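Table Linens and Place Settings: Frequently Asked Questions
Ukstead Residence Dining Services

This page answers questions from residents, family members and dining staff about place settings and cloth napkins in the Ukstead dining rooms. It applies to the main dining room and to the smaller Nair Room, which may be reserved for private meals. Questions not covered here may be directed to the Dining Services office.

General

Why does the residence use cloth napkins?
Cloth napkins have been in use at all seated meals since the Nair Room opened. They hold up to repeated washing and are easier for many residents to handle than paper. Paper napkins remain available at the beverage station and for trays delivered to apartments.

How many napkins are kept in service?
The linen inventory stands at 344 napkins in regular use. An additional supply is held in storage and released when worn pieces are withdrawn. The full inventory is checked each February.

May I bring my own napkin or placemat?
Yes. Personal items must be labeled with the resident's name and apartment number. Dining Services does not launder personal linens and cannot replace them if they are lost.

Setting the Table

What belongs at each place?
A standard place consists of a placemat, a plate or bowl as the menu requires, a tumbler, the necessary utensils and one napkin. Soup spoons are added only when soup is served. Steak knives are brought to the table with the meal.

Do all of the dishes match?
No. Plates and bowls in several patterns are in circulation, and tables may be set with a mixture. Residents who prefer a plain plate for reasons of vision or comfort may ask that this be noted on their dining card. The note remains in effect until the resident asks for it to be removed.

Where should the napkin be placed?
The napkin is laid flat or folded beside the placemat, on the side away from the tumbler. It should not be tucked under the plate. Blue napkins are the usual choice with the pale yellow round placemats, although no color is reserved for a particular table. 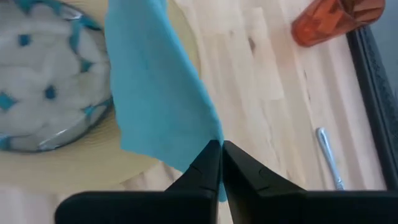
How should a napkin be folded?

For everyday meals, the napkin is folded in half and then in half again, with the open edges facing the plate. A small unevenness at the corners is acceptable. Napkins are smoothed by hand before folding; ironing is done only for holiday meals and reserved events.

May a napkin be placed in a bowl?
Yes, when the bowl is empty and is part of the setting. The cloth is gathered loosely near one corner and set down so that part of it stands above the rim. This arrangement is used in the Nair Room and on the display table at the entrance. The napkin must be removed before any food is served in the bowl.

Which placemats are used under bowls?
Wide bowls are placed on the large coiled mats. A mat should extend past the bowl on every side. If the bowl rocks when touched, the mat should be turned over or exchanged for a flatter one.

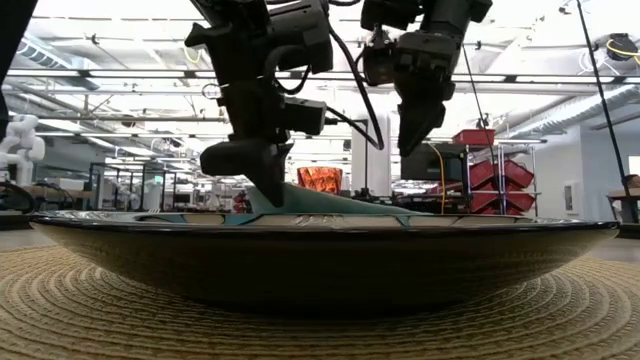 Patterned bowl on a round woven placemat, with a teal-green napkin.

Care and Cleaning

How often are napkins washed?
Every napkin is washed after each use, whether or not it appears soiled. Used napkins are collected at the end of the meal and are not returned to the sideboard.

How are woven placemats cleaned?
Woven mats are shaken out and wiped with a barely damp cloth. They are not soaked or put through the dishwasher. After wiping, they are stood on edge until fully dry and then stored flat in stacks of no more than 21.

What happens to stained or torn napkins?
Stained napkins are treated and washed a second time. If the stain remains, the napkin is withdrawn and passed to Housekeeping for use as a cleaning cloth. Torn napkins are reviewed by Doina Stan, Linen Supervisor, who decides whether mending is practical.

I found a napkin in my laundry. Where should I return it?
Please leave it in the linen bin outside the dining room or hand it to any member of the dining staff. There is no charge for returned items.

Reservations and Special Requests

How do I request a particular setting for a private meal?
Requests should be made on the Nair Room reservation form at least 6 days before the meal. The form includes a space for napkin color, placemat type and choice of bowl or plate. Dining Services will make every effort to meet these preferences but cannot guarantee that a given pattern will be available in the quantity needed.

May family members help set the table?
Family members are welcome to do so in the Nair Room, beginning one hour before the reservation. Hands should be washed before dishes or linens are handled. Tables in the main dining room are set by staff only.

Can a setting be adapted for a resident with limited grip?
Yes. Weighted utensils, nonslip mats and larger napkins with a neck fastening are available on request. Merja Pitkänen, Resident Dining Coordinator, will meet with the resident to review the options and update the dining card.

Whom do I contact about a broken dish or missing item?
Please inform the server on duty. Do not pick up broken pieces. Missing or damaged items may also be reported to Todor Petek at the Dining Services office, which is open until 4:30 p.m.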